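Inspection date: 5/27/20
Site: Costigan Building, unit 3812, ground floor and mezzanine
Work order: general safety walk, spring cycle
Ratings: OK = acceptable, C = correct by next cycle, U = urgent, N/A = does not apply

Comments are entered only where the rating needs one or where the last report left an item open. Items with no comment were checked and found in order.

## 1. Exits and walkways

- [x] 1.1 Main exit door opens fully without a key. **OK**
- [x] 1.2 Rear exit door opens fully without a key. **C**
 Push bar is stiff at the hinge side. Door releases, but takes a second push. Lubricate, then recheck the latch against the strike plate.
- [x] 1.3 Exit signs lit. **OK**
- [x] 1.4 Emergency lights come on at test button. **C**
 Unit over the mezzanine stairs came on and faded before the test period ended. Replace battery. If the new battery behaves the same way, replace the fixture.
- [x] 1.5 Walkways clear to marked width. **C**
 Flattened cartons stacked against the wall between the shipping desk and the rear door. Same finding as last cycle. Move the carton cage to the dock side.
- [x] 1.6 Stair treads and handrails secure. **OK**
- [ ] 1.7 Roof access ladder. **N/A**
 Locked by landlord.

## 2. Fire protection

- [x] 2.1 Extinguishers mounted, tagged and in date. **OK**
 Tags on the mezzanine expire in August. Book the service visit together with the ground floor units so that all tags run on one date.
- [x] 2.2 Extinguishers not blocked. **U**
 Unit by the steam boiler was behind a rolling garment rack. Rack moved during the walk. Paint a keep-clear box on the floor.
- [x] 2.3 Sprinkler heads free of paint, lint and hanging items. **C**
 Lint on the heads over the pressing area. Clean with a soft brush only. Do not use compressed air.
- [x] 2.4 Clearance between sprinkler heads and top of storage. **OK**
- [x] 2.5 Fire alarm panel shows normal. **OK**
- [x] 2.6 Oily rags kept in a lidded metal can. **OK**

## 3. Electrical

- [x] 3.1 Panel doors closed, circuits labeled. **C**
 Labels on panel 2 do not match the pressing line since the tables were moved. Trace and relabel.
- [x] 3.2 Clear space in front of panels. **OK**
- [x] 3.3 No extension cords used as fixed wiring. **U**
 One cord runs from the cutting table under a floor mat to the label printer. Remove it and feed the printer from the column outlet.
- [x] 3.4 Outlets near sinks have ground fault protection and trip on test. **OK**
- [x] 3.5 Plugs and cords free of cuts and scorch marks. **OK**

## 4. Steam and pressing

- [x] 4.1 Boiler certificate posted and current. **OK**
- [x] 4.2 Relief valve discharge piped to a safe point. **OK**
- [x] 4.3 Steam lines insulated within reach of staff. **C**
 Bare section at the elbow behind the Cistico press. Wrap.
- [x] 4.4 Iron rests in place and heat-proof. **OK**
- [x] 4.5 Blowdown log filled in. **C**
 Entries missing for several shifts. Log sheet has been moved to the boiler door.

## 5. Racking and storage

- [x] 5.1 Load plates posted on each bay. **C**
 Plate missing on the Sudard bay nearest the dock. The other bays read 600 lb per shelf. Do not assume the same figure for this bay until the beam type is confirmed.
- [x] 5.2 Uprights straight and anchored. **OK**
- [x] 5.3 Beam locks in place at both ends. **OK**
- [x] 5.4 Heavy cartons stored between knee and shoulder height. **C**
 Cultden fabric rolls are on the top level. Move down when the current order ships.

## 6. Work surfaces and garment handling

- [x] 6.1 Tables stable, no sharp edges or loose trim. **OK**
- [x] 6.2 Surfaces clear of blades, pins and open containers before garments are laid out. **OK**
- [x] 6.3 Garments kept off the floor and away from heaters. **OK**
- [x] 6.4 Lighting adequate for inspecting seams and stains. **OK**
- [x] 6.5 Sleeves and hems brought in from the table edge before folding. **C**
 A blue short-sleeved shirt was lying partly spread on a grey marble-patterned surface, with part of a sleeve hanging over the edge. Repeat the layout instruction at shift start.
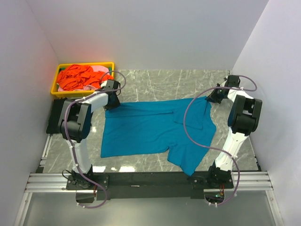
## 7. First aid and sanitation

- [x] 7.1 First aid cabinet stocked against list. **C**
 Burn dressings low. Reorder.
- [x] 7.2 Eyewash flushed and logged. **OK**
- [x] 7.3 Stain removers labeled, data sheets in binder. **OK**
- [x] 7.4 Restroom hot water within range at tap. **OK**
 Reading 98 °F.

## Follow-up

Items rated U are to be closed before the next shift, with the closing initials written beside the item number on the posted copy. Items 1.5 and 4.3 are carried over from the previous report and need a written completion date from the tenant.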